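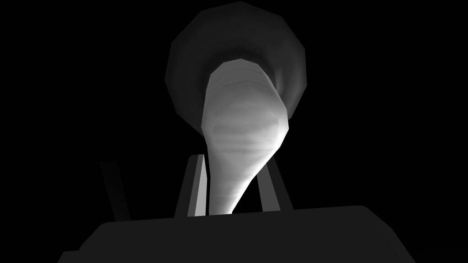 ## 3. Getting your first library into Plollar

By now you should have Plollar installed and be able to log in from a browser (if not, go back to section 2, I'll wait). This section gets your files in, gets them labeled in a way you won't hate in a year, and sets up the nightly backup. Set aside an evening for it. The computer does most of the work, but it does stop and ask you things.

I'm writing from my own setup, which is an old desktop called Ashby that lives under the stairs with two drives in it. Yours will look different and that's fine. Wherever I write "Ashby," put in the name of your own machine.

### 3.1 Before you import anything

1. Log in with the admin account, the one you made during installation. A regular account can look at a library but can't create one, and the error message you get is pretty unhelpful ("Action unavailable").
2. Go to **Settings > Storage** and check that the path shown is on your big drive. Plollar picks the system drive by default. I missed this the first time and filled it right up!
3. Click **Test write**. You want the green check mark. If you get a red one, the folder belongs to some other user on your system and you'll need the permissions fix in section 8.
4. Turn off sleep mode on the machine, at least for tonight.

> **Caution:** Don't point Plollar's storage path at the folder where your originals are. It wants an empty folder of its own. If you give it a full one it will start renaming things, and there's no undo for that.

### 3.2 Making the library

1. Click **New library** and give it a short name. You can change the name later, but the web address keeps the old one forever (mine still says "testtest2").
2. Pick **Copy** for the import mode. The other choice is **Link**, which saves disk space but breaks the minute you move or rename a folder. I've used both and I'm never going back to Link.
3. Choose your date source. **Taken** reads the date stored inside the file, and **Modified** uses whatever your file system says. Go with Taken, then tick **Fall back to Modified** underneath it so that scans and downloads still end up somewhere sensible.
4. Leave **Auto-label** off for now. We'll get to it in 3.4.
5. Save.

You'll land on an empty library page with a big gray box telling you to drop files in. Don't drop files in! The browser upload is okay for a handful, but for a whole collection the import folder is so much faster.

### 3.3 The import itself

1. Find the folder called `incoming` inside your storage path. Plollar made it when you saved the library.
2. Copy your files into it. Subfolders are okay and the names are kept as albums, so this is a good moment to fix any folder called "New Folder (3)".
3. Keep each batch to 1,000 files or fewer. Bigger ones do work, but if something goes wrong in the middle you have to run the entire batch again, and I'd sooner lose ten minutes than a night.
4. Back in the browser, open **Import > Scan folder** and press **Start**.
5. Watch the first few go through. The counter should begin moving pretty soon. If it sits at zero, press **Rescan** once and give it another minute before you start poking at anything.
6. When the batch finishes, open the **Skipped** tab and read it. Most of what's in there will be duplicates and those little hidden files your operating system scatters everywhere. Anything else deserves a look.

My own first import was 2,721 files in three batches, and it took around 30 minutes on Ashby, thumbnails included. Video is a lot slower, so if you've got much of it, start that batch last and go to bed.

**Note:** The thumbnails show up in random order. You'll see gray squares next to finished pictures for a while, and the page doesn't refresh by itself. Reload it before you decide that something's broken (I have filed that bug report, and I'd like to spare you the embarrassment).

7. Open a few items from different years and click the little **i** in the corner. Check the date, the album and the file size against your originals. Pick at least one really old one, as old cameras wrote some very odd dates.
8. If a whole album has the wrong date, select everything in it and use **Edit > Shift dates**. You type in one correct date for the first item and the rest move along with it.

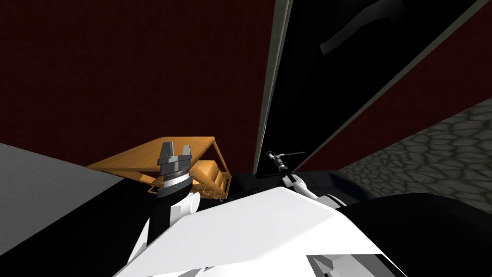
### 3.4 Labels

I know, labels are the boring part. But searching is the whole reason I put up with running my own library, and search is only as good as what you feed it.

1. Open **Labels > Manage** and delete the starter set. It comes with 44 labels and I've used maybe four of them.
2. Add your own, ten or so at first. Go for plain words you'd type without thinking: *garden*, *receipts*, *grandma*, *school*.
3. Decide on singular or plural now and stick to it. Plollar treats *dog* and *dogs* as two separate labels, and merging them later is slow.
4. Select an album, press **L**, type the label and hit Enter.
5. Now you can turn on **Auto-label** if you like. Set it to **Suggest**, so it puts its guesses in a list for you to approve - with **Apply** it writes them straight to your files.

### 3.5 Nightly backup with Hudum

Hudum is the backup add-on, and it's made by Detura, the same people who make Plollar. It's already installed, just switched off.

1. Plug in your second drive and go to **Settings > Add-ons > Hudum**.
2. Switch it on and choose the second drive as the target.
3. Set the start time. I use 3 a.m.
4. Press **Run now** and let it finish once while you're there.
5. Go to **Hudum > Restore** and bring back a single file to your desktop. Open it. Please do this step, even if you skip others.

> **Caution:** The first backup copies everything, so don't unplug the drive while the status line says **Writing**. If you have to stop it, press **Pause** and wait for **Idle**.

Thanks to Hedvig Halvorsen for testing these steps on a much newer machine than mine and for catching that step 3 in 3.2 used to have the two date options the wrong way round. Adding family members and sharing albums is in section 4.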